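Faint marker ghosts on a mobile whiteboard, won't wipe off

3 min read
Last updated 2026-01-09

Sipho Matlala

We have one of those big whiteboards on a stand, black curved frame, gets rolled between two rooms. Somebody doodled on it back in May (smiley face, some scribbles) and it never came off properly. Now it's faint but you can still see it from a chair, worst in the upper left. Also a curved line near the middle.

Dry eraser does nothing. Tried a damp cloth, nothing. Paper towel with dish soap got a tiny bit off and left streaks. Don't want to go at it with anything rough, the board isn't mine and it cost 400 new.

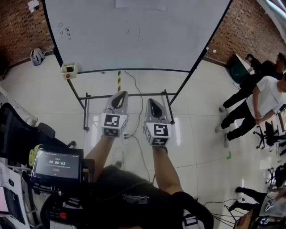
The board, from my seat.

Two other things while I'm asking. There's a sheet of paper taped up near the top center and I'm pretty sure the tape is going to leave gunk when it comes down. And I want to park the board for good in front of the brick wall, but there's a cable running out from under it to the power strip and I don't love rolling casters over that. Is that a real problem or am I fussing?

Don't know what the surface is made of. Magnets stick, if that helps.

Guo

Go over the old marks with a fresh dry erase marker. Seriously. Black one, cover the line completly, wipe while it's still wet. The solvent in the new ink lifts the old stuff. Do a small patch first, hand sized, dont do the whole board or it dries on you and now you have more to clean.

If there's a shadow left after that, isopropyl on a microfiber cloth. Window open. Then plain water, then a dry cloth. The water part matters, any leftover film grabs the next marker and you get ghosts again.

No scrub pads, no melamine sponge. People swear by the sponge but it's a fine abrasive and dulls the surface, after that everything ghosts. Did that to a board at my old job, had to be replaced.

Tape gunk: peel slow and low, almost flat against the board. Hair dryer on low for 20 seconds if it fights you. Whatever stays behind, same alcohol.

Vilgot Boström

Agree with the marker trick. If it was permanent marker it works too, takes maybe a couple more passes.

On the cable. Yes move it. Casters on a cord is how you get a nick in the jacket, and you won't notice until something cuts out. Unplug it, lift the board over or pull the cord clear, and bring it round the side along the wall. Cable cover if it really has to cross where people walk. On tile the stick-down ones let go at the corners unless the floor is clean and dry first, so wipe it.

And lock the casters if yours have locks! Check them, on mine one never held.

Sipho Matlala

Marker thing worked on the smiley, gone in 5 minutes. Scribbles mostly gone. Curved line still there a little, will get alcohol tommorow. Leaving the paper up for now, somebody still needs it. Thanks both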